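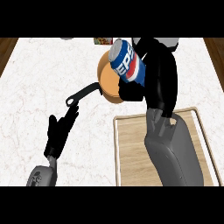

Cindisley, October 25, 2021

Figure 3. Rendered view of a white marble countertop with faint gray and reddish veining; a Pepsi can and a cutting board are among the items shown.

4.2 How households talk about wear

We went into the interviews expecting to hear mostly about cost, and we did hear a good deal about it, but what people in Cindisley wanted to tell us about, often over a second cup of coffee, was wear. Of the 300 households that returned our mailed survey, 200 had lived with the same kitchen counter for 11 years or more, and these longtime owners were generous with their stories. They spoke of dull rings left by lemon juice, of a chipped corner by the sink, of a stain that dated from a particular birthday. Several of them had stopped noticing such marks until we asked, and then walked us over to find them.

Pale stone with light veining, of the kind in Figure 3, drew the widest spread of opinion. Some owners wiped it down after every meal and still worried. Others, including most of those in the older Olivares neighborhood, felt that a counter ought to show its age a little, the way a front step does, and they had let the sealing schedule slide years ago without much regret.

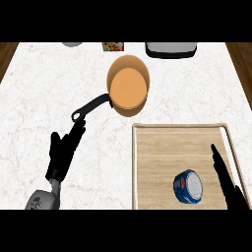
Renters were a different story, and we wish we had been able to speak with more of them. The 17 who took part in the longer interviews tended to describe marks in terms of deposits and move-out inspections – one had kept dated notes on every scratch that was there on arrival. They were also much less likely to know what their counter was made of, so their answers on material are left out of the comparison in Section 4.3, although we have kept their remarks on cleaning, which were as detailed as anyone's.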